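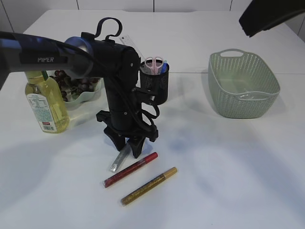
Most household clutter is a sorting problem before it is a storage problem. Ga-eun Koo, who plans small apartments for the Skendale studio, starts every job with a mixed table: whatever has collected on the main surface of the home goes to one side, and an open basket stays on the other. Cooking oil, grapes in a scalloped dish, a mesh holder with scissors and a pen or marker, and glitter paint markers lying flat on the tabletop belong to at least three different zones. The sage-green basket on the right takes only one of them at a time.

Koo sorts by point of use. Oil goes within arm's reach of the stove, away from direct sun. Fruit stays in a shallow dish, where a soft grape is easy to spot. Paint markers are stored horizontally, caps on, in a drawer no deeper than the hand that has to reach into it.

Pen holders cause the most trouble. A mesh cylinder is stable with a moderate load, but a long ruler and a pair of scissors raise the center of gravity - and the ruler is usually the first thing to tip it. Koo moves rulers to a flat tray and leaves the scissors handles up.

Her colleague Si-woo Song prefers fixed dividers. The two tested both methods in a 400-square-foot apartment last February. Song's drawers looked better on Tuesday evening and were harder to refill after shopping. Koo's basket needed emptying every night, a job of almost nine minutes.

They now use dividers for stationery and baskets for everything that moves between rooms. Food is kept out of both.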